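# About Flaltik

Hello, and thanks for clicking on the page that most people skip! We're Flaltik, a label printing shop in Wolberg with twelve people, three presses and a front counter where you can still walk in with a jar under your arm and ask what would stick to it. We've been doing this for 30 years now, long enough that a few of our first customers have handed their businesses on to their children, and the children still send us the same artwork with a new phone number on it.

Sorcha Brennan started the shop in the back half of a dry cleaner's. She had one secondhand press and a contract for garment tags, and she'll tell you (she will tell anybody, really, if there's coffee) that she had no plan beyond paying for the press. Then a honey producer came in to pick up a coat and asked about jar labels, and the honey producer had a cousin who bottled cider, and that was the next two years taken care of. The garment tags lasted until the dry cleaner retired. We kept the rack, and it holds our paper rolls to this day.
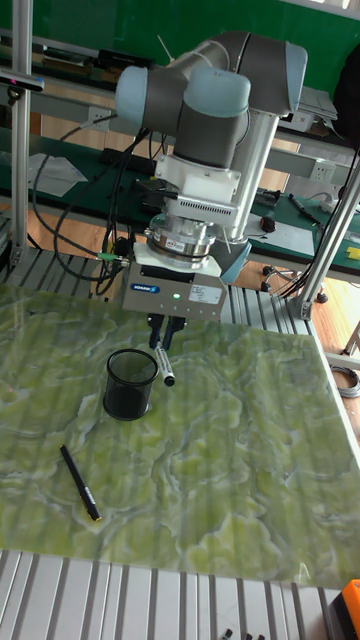
Most of our work falls into two families, and we like them equally, although the food and drink side gets all the compliments. Those are the pretty ones: jams, candles, soaps, hot sauce, a great many beers. The other family is what we call plain labels, meaning part numbers, ratings, warnings and serial plates, and they have to be read by somebody crouching with a flashlight. Plenty of objects need one of each, a name to know them by and then the small print, and we'll happily talk your ear off about where each should go. A little blue label with SCHUNK on it and a white specification sticker over near the right edge of the same face is an arrangement we'd be glad to suggest to anybody, because you get the name at a glance and the details are there when you want them. If you come to us with a plain label job, please bring the measurements of the flat part only. Curved corners are where stickers start to lift, and we would much rather make yours a hair smaller than have you pressing it down with your thumb every week.

Róisín Geraghty runs the design desk, and she's the person you'll hear from first. She came to us from newspapers, where she set classified ads, so very small type holds no fear for her. Róisín will ask you how far away people will be standing when they read your label, what their hands will be doing, and whether it's going in a refrigerator. She'll also ask for your text in a plain email, please, and not as a photo of a napkin, though we have worked from napkins and one time from the lid of a pizza box.

The house stock is called Diltano. It's an uncoated paper with a little tooth to it, and it takes dark ink beautifully. For anything that will get splashed or wiped we use a film, and for that one we mix in our own adhesive, which everybody here calls Gil. It was Sorcha's name for the batch that worked, after a good many batches that didn't, and we never came up with anything better. Gil holds well on glass and painted metal. On raw wood it's only fair, and we'll say so before we take your money.
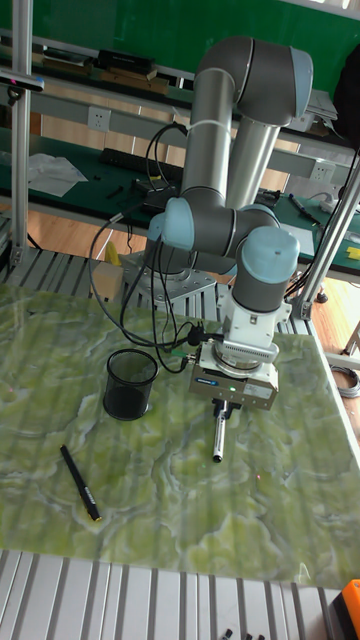 *Reading time: 4 minutes*

## How we work, at some length

You send us the text, the size and a rough idea of what it's going on. We send back a proof, usually by the next afternoon, and along with it a few blank samples to stick on the real thing. Please do stick them on! Leave them there as long as you can stand to, overnight at least, and then try to peel one off. People are shy about this step and we wish they weren't.

Once you're happy we print. Small runs are welcome, and our minimum is nine sheets. It used to be higher, but we kept making exceptions for weddings and school fairs until the exceptions outnumbered the rule. Last year we sent out 3,053 orders, from single-family jam batches up to one very long roll for a paint maker, and every one of them went past a person at the inspection table before it was boxed.

We do make mistakes. One spring we printed an entire run of elderflower cordial labels with the word "elderfolwer" on it, approved by the customer and by three of us. We reprinted it for nothing, and the bad sheets are still on the wall by the kettle, where new people find them in their first week. If something is wrong with your order and it was our doing, we'll run it again. If it was yours, call us anyway and we'll see what can be worked out.

The counter opens at 8:30 a.m. and closes at 5 p.m., with half an hour in the middle when only the bell works. There's parking behind the building if you don't mind a tight turn past the bins.
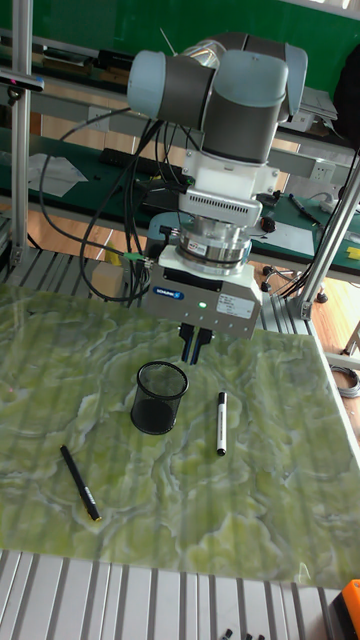
**WOLBERG, April** — We've added a second cutting table, so odd shapes (ovals, arches, that bottle-neck collar everyone has been asking for) no longer have to wait until the end of the week. Prices for standard rectangles are staying where they were. Diltano in cream is back too, after a long stretch without it, and the gray will follow once the mill has caught up.

We're also looking for one more person to help on the finishing side, mornings to begin with. You don't need any printing experience, but you should like repetitive work done carefully, and you should be all right with the radio. Write to Róisín at the design desk or just come by the counter and ask for her. If you're bringing a jar with you, please wash the old glue off first. Warm water and a little cooking oil will do it.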